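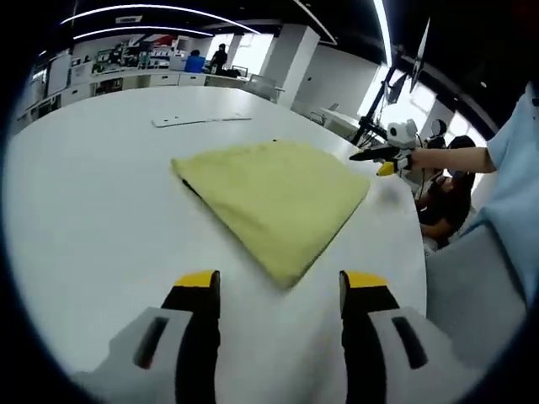 Gesbridge has changed its overnight lip balm. Same tube, same name, same shelf. I bought two last week and only noticed when I put one on. Thread on what changed and what I'm using now.

1/ Background for anyone new here. I do facials and brows for a living, and my own lips crack from October to April. I have used the Gesbridge balm every night for years. I've sold a lot of it to clients too, so I feel I should say something.

2/ The old ingredient list started with lanolin, then castor oil, then beeswax. The new one starts with castor oil, then a synthetic wax, then shea butter. Lanolin is gone completely. There is also peppermint oil now, near the end.

3/ The front of the tube says nothing about it. The only way to tell without reading the back is the cap. Old tubes have a matte cap and new ones have a shiny cap. Ewan Hinds spotted that before I did. He runs the front desk and unpacks the deliveries.

4/ How it feels: lighter, a bit slippery, and it's mostly gone by morning. The old one was still there when I woke up. If you only want a daytime balm you may like the new one better.

5/ The peppermint is my main problem. It tingles. A tingle doesn't mean a balm is working. On lips that are already split, mint oil can sting and keep them irritated, and then you put on more balm, and around you go.

6/ I wrote to Gesbridge. The reply said the change was made in March and that customers had asked for a version without lanolin. Fair enough. Some people react to lanolin and some people avoid anything that comes from sheep. I would still like both versions to exist.

7/ If you do react to lanolin, the new tube could be good news, minus the mint. Please check the back before buying, especially online. Shops are still selling both under the same listing photo.

8/ On to replacements. I bought 4 and wore each one at night for a week. Same routine otherwise: brush teeth, rinse the toothpaste off my mouth properly, pat, balm.

9/ Grerora lip ointment. Mostly petrolatum with a little lanolin. Thick, no scent, no taste. Closest to the old Gesbridge by a long way. The tube is hard to squeeze when the bedroom is cold. I keep mine in the bathroom now.

10/ Tautahi balm in the tin. Nice texture, smells like honey. I don't love tins for lips because your finger goes in every time. Wash your hands first or use a clean cotton swab. It lasted until maybe 4 a.m. on me.

11/ Sesunel lip mask. The most expensive one by far. It has fragrance high up on the list and it made the corners of my mouth sore by night three, so I stopped there. Châu Lại has the treatment room next to mine and uses it happily every day, so this one may just be me.

12/ Plain petroleum jelly from the drugstore. It's fine! A little messy on the pillowcase. If money is tight, buy this and skip the rest of the thread.

13/ My order: Grerora, plain jelly, Tautahi, new Gesbridge. I'm leaving Sesunel out because I didn't finish the week.

14/ Things that matter more than which balm you buy. Stop licking your lips. Stop peeling them. Put the balm on when your lips are slightly damp. Use something with SPF in the daytime, all year.

15/ I don't recommend lip scrubs when you're cracked. Jingyi Lu asked about this under my last thread. Flakes come off when the skin under them is ready. A soft wet washcloth after a shower is as far as I would go.

16/ If the cracks are only at the corners and won't heal after a couple of weeks, see a doctor or ask a pharmacist. That can be a yeast thing or something else, and balm won't fix it. Same goes for one sore spot that stays in one place.

17/ A few replies already, so answering here. Ashton McKinnon: yes, the Gesbridge hand cream is the same as before, I compared an old tube with a new one. I haven't looked at the foot balm.

18/ Saulius Liepiņa asked about opened tubes. I go by the little jar symbol on the back, which gives the number of months after opening. If it smells like old cooking oil, throw it out no matter what the symbol says.

19/ I paid for everything in this thread myself. No codes, no links. I have one matte-cap Gesbridge left in the drawer and I'm saving it for winter.

20/ Small fix to post 9. The Grerora I tested is the unscented one in the tube. They also make a vanilla stick, which I haven't tried.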